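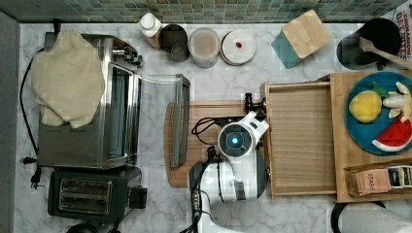
I have wanted to get over to the Clolwood open house for years, and this May I finally made it, arriving a little after 10 with my neighbor Csaba Dobos, who talked kitchens the whole drive and did not stop once we got inside. The place is bigger than it looks from the road, and there was coffee by the door, so we started there (two cups each, I'm afraid).

The kitchen corner was where I lost most of my morning. I am a sucker for a marble-patterned counter, and this one had gray veining and little green mosaic tiles running along the back. They had set it up the way people really live, with a steel toaster oven, a cream cloth thrown over the top, and a black two-slot toaster right beside it. My own counter at home looks much the same, only with more mail on it! 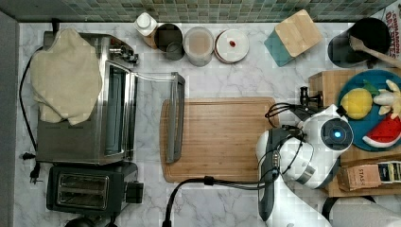
What I liked best was the big bamboo cutting board with the groove running all the way around, and I have been thinking about one like it ever since. Csaba was more taken with the bread box and its teal side panel, which goes so nicely with the round teal plate of toy fruit. My granddaughter would have had that watermelon slice in her pocket before we reached the hall.

Jenő Csizmadia, who was showing people through, told us they'd had 194 visitors by noon. We stayed for soup and took the long way home past the river.

3 comments

Tamás Magyar: We went in the afternoon and the soup was gone. Next year I'm going early.

Christos Koutsoukos: Is there parking close by? My mother doesn't walk far.

Arnar Hedegaard: Now I want green tile too, thanks a lot.

Shared 176 times

Contact | Copyright Trakier | Back to top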